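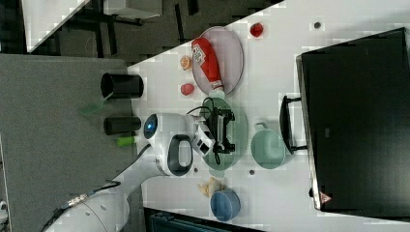

# Nutine: frequently asked questions

Last change: 30th November

We receive many of the same questions by mail, so we collected the answers on one page. If you have read our report on Nutine, you know already most of it. If you have not read it, you can begin with this page and look in the report for the formulas.

## What is Nutine, in short?

Nutine is a method for teaching a robot arm to ask for help at the right moment. The arm learns table tasks from human demonstrations, as in many other projects. In addition it learns a second output, which we call the doubt value. When the doubt value stays high for a short time, the arm stops and waits for a person to choose the next step.

## Which problem does it solve?

A policy learned from demonstrations usually continues to move also when it has no good idea what to do. It goes down between two objects, closes the fingers on nothing, goes up, and repeats. We wanted an arm that can notice this situation before the fingers close.

## Why do you work with plates, cups and toy food?

Kitchen things are cheap, they have many shapes, and everybody knows where they should go. A plate is flat and difficult to grasp from above. A mug has a handle, and the handle may point to any side. A ketchup bottle on a plate is a good test for us: if the instruction is "move the plate", the arm must decide if the bottle goes first. The demonstrators did not agree on this either, and the doubt value is high there.

## How many demonstrations did you use?

We used 200 demonstrations for the full set of tasks. With 20 of them the arm can do the simple pick-and-place tasks, but the doubt value is then not useful. It is high almost everywhere.

## How is the doubt value trained?

We train several small heads on top of one shared network. Each head sees a different part of the demonstrations. Where the heads propose similar motions, doubt is low. Where they propose different motions, doubt is high. This idea is old and we do not claim it. Our part is the correction for tasks where two different motions are both good, for example to grasp a mug from the left or from the right. Without the correction the arm asks for help at every mug.

## What is the main result?

In our test the arm finished 74 percent of the tasks without any help. When it was allowed to ask, it finished more, and the full table is in the report. Please do not compare this number directly with other papers. Our objects, our table and our rules for success are our own.

## What counts as a success?

The object must be in the correct place, it must stand or lie in a stable way, and no other object may have left the table. If the arm pushes another object a little, we still accept it. In the first version of the report we were more strict, and we changed this rule in September. All numbers on this page use the new rule.

## What is the difference between Nutine and Bratine?

Bratine is the older method. It had only one fixed limit for doubt, the same for all tasks. Nutine sets the limit for each task from the demonstrations. If you have a model trained with Bratine, you can keep the shared network and train only the heads again.

## And what is Irkedine?

Irkedine is our software for recording demonstrations. You can use Nutine without it, but then you must write your own converter. The format is explained in the Irkedine manual, in the chapter about files.

## Does it work with closed appliances?

Only partly. Opening a door by its handle is in the task set, and the arm learned it. Putting a plate inside and closing the door again is too long for the present version. The doubt value goes up in the middle of the task and it does not go down any more. We think the reason is the view from the wrist camera, which is blocked during this part, but we have not proved it.

## How long does the arm wait for an answer?

As long as necessary. It holds its position and keeps the fingers as they are. If you prefer that it goes back to the start position after some time, there is a setting for this. Be careful if the arm is holding something heavy.

## Can I use a different arm or gripper?

A different arm, yes, if it accepts position commands for the hand. A gripper with 2 parallel fingers is expected. For other hands you must change the action format and record new demonstrations.

## Where can I get the data?

The Siddiqui group page has the demonstrations and the trained heads. The raw video is over 200 gigabytes and we send it on request. Please write in your mail which tasks you need.

## I found an error in the report. What should I do?

Please write to us with the page and the line. One wrong sign in the appendix is already known and will be corrected in the next version.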